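Stop Your Two Arms From Arguing Over the Sink

If you run one planner per arm, you have two planners that each believe they own the kitchen. The Fandlow stack ships this way by default. It works fine until both grippers want the same bit of air above the basin, and then you learn how loud your e-stop is.

What follows is the setup we use for dish tasks. You need Fandlow installed and both arms calibrated to the same base frame. If you skipped calibration, go do it. We'll wait.

1. Open workspace.yaml and draw a box around the sink. Make it taller than feels polite. Wrists stick out more than the model admits.

2. Mark the box as shared and give it a lock:

shared_zone: sink
lock: exclusive_wrist
timeout_ms: 486

An arm has to hold the lock before its wrist enters. The other one waits outside and sulks.

3. Set the retreat pose for each arm over the counter, never over the basin. Our first version retreated straight through the faucet.

4. Turn on cable padding. The collision model treats every arm as bare metal, so a loop of cable hanging off the wrist does not exist as far as the planner is concerned. We pad the outer side of each forearm by 17 mm.

5. Replay a logged run before you go live:

fandlow replay --zone sink --check

Ours has 1,133 steps, and the first replay flagged 651 of them. Most were the same bad faucet mesh, complaining over and over. Fix the mesh, run it again, and read what's left one line at a time.

6. Go live at quarter speed. If both arms freeze, you have a deadlock. Raise the timeout on one side only, or they will freeze again in perfect sync.
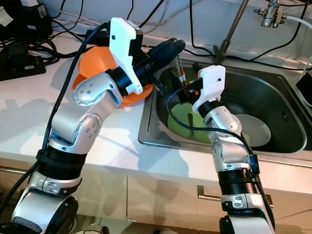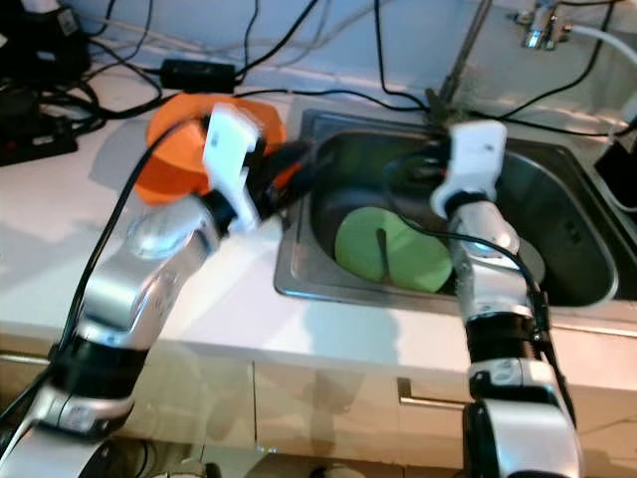
Both arms at the sink, with black cable looping from the right gripper in each view.

Related
Naming Your Frames So You Can Find Them Later
Tran Logger: Trimming Long Runs
Why Your Gripper Thinks It Is Closed
Fandlow Release Notes, July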